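May, late

Started at 7:40 with the shirts again. Martim Nogueira had left the counter at 1,036 when he went home, and the target for this batch is 1,086, so I had 50 to do and figured on being done by lunch. I was done a little after three.

The first hour went to the recorder. Kodex dropped the wrist stream twice and each time I had to throw out the take and restart the session from the login screen. I wrote to Isine about it and got the same answer as last month, update and try again. I updated. It dropped once more around ten and then behaved for the rest of the day.

After that it was plain work. Crumple, drop, home the arm, start, pick up the edge, drag, lay it down, second fold, stop, label. I am trying to vary the drop more. Looking back through the first 368 takes, I can see I had a habit of letting the shirt fall with the hem toward me, and the policy we trained on those is lost when the hem is anywhere else. So today I turned my back and tossed it over my shoulder for every take. Felt silly, but the spread on the plot is much better.

Retaped the fingers before starting. The blue tape goes on fine but it wrinkles when you wrap it around the narrow part, and I don't have the patience Martim has for it. Grip is okay as long as the pad at the tip stays clear.
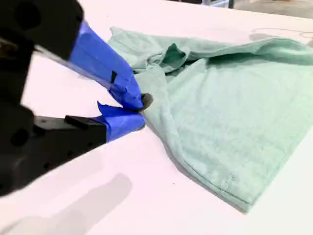
The hard part is still getting one layer of cloth instead of two. With my own hand I'd feel it right away. Through the controller I have to watch the fold and guess, and I guessed wrong on 9 takes today. I kept those and labeled them as failures. Martim wants them deleted, I want them in — we'll talk about it tomorrow.

Louro called in the afternoon asking when they can have the set. I said end of the week if the labels pass the check. They also asked about towels. I said towels are a different job and to put it in writing.

Drove home by Clonasley to pick up the spare motor. Shop was shut. Shoulders sore, and I still have our own laundry sitting in the dryer. Tomorrow: finish labels, back up the drive, order more tape.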